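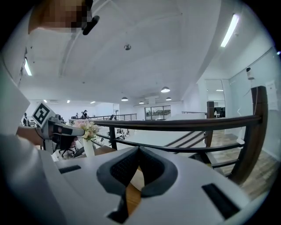
Roel Groen wrote back to say that last year's kitchen checklist was fine as far as it went, but it went by so quickly that he ticked every box before his coffee cooled, and could we please leave some room this time for people to say what they found. So we have, Roel, and thank you. The comments are printed under each item, and I've tidied the spelling and left the opinions alone.

Shared Kitchen and Dining Room, Caltside House
Walk-through of March 1, 2021
Checked by Nathalie Wuyts and Parisa Ghaffari

1. Fire extinguisher by the back door
OK. Pin in place, needle in the green, tag signed in December.
Comment: Somebody has been hanging aprons on it again. They are lovely aprons, and there are hooks for them on the pantry side, so please, please use those.

2. Fire blanket
OK. Hanging to the left of the stove at shoulder height.
Comment: Parisa asked three people where it was and two of them pointed at the first aid box. Worth a minute at the next supper, I think.

3. Smoke alarm, dining room
Needs work. Sounds when tested but chirps afterward.
Comment: New battery bought, ladder not found. Pieter Baert thinks it went up to the attic with the Christmas boxes (if you have it, no hard feelings, just bring it down).

4. Stove and oven
OK, with a note. All burners light. Oven door seal is worn at the bottom corner.
Comment: I know we have all learned to nudge it shut with a knee, and I do it myself, but a knee is no way to close a hot oven. Postma quoted 55 dollars for the seal with fitting, and I've said yes.

5. Range hood filter
Needs work. Greasy.
Comment: Soak overnight in hot water and dish soap, rinse well, let it dry all the way before it goes back. Ximeng Cui has kindly offered to do it and would be glad of company.

6. Outlets near the sink
OK. Both test buttons trip and reset the way they should.
Comment: The toaster cord was lying across the drainboard when we came in. It lives on the other counter now.

7. Refrigerator and freezer
OK. Door gaskets clean, thermometer reading where it ought to be.
Comment: There was a tub of soup with no name and no date and I'm afraid it has gone. It may have been wonderful soup.

8. Floor and walkways
Needs work. Mat by the dishwasher curls up at one end.
Comment: Nathalie caught her toe on it during the walk-through, which settled the question. Taped down for now. The Drusano mat in the hall closet is heavier and should fit, though it's an ugly green.

9. First aid box
Needs work. Short on burn gel and small bandages.
Comment: Do write it on the card inside the lid when you use something up, even if it's only one bandage. The card was blank, and the box was half empty!

Still open: items 3, 5, 8 and 9. The oven seal is on order, reference 1284, and Postma will call before coming out. Pieter has the key to the side gate if they arrive while the rest of us are at work.

Spare copies of this sheet are in the drawer under the phone, along with a pen that works.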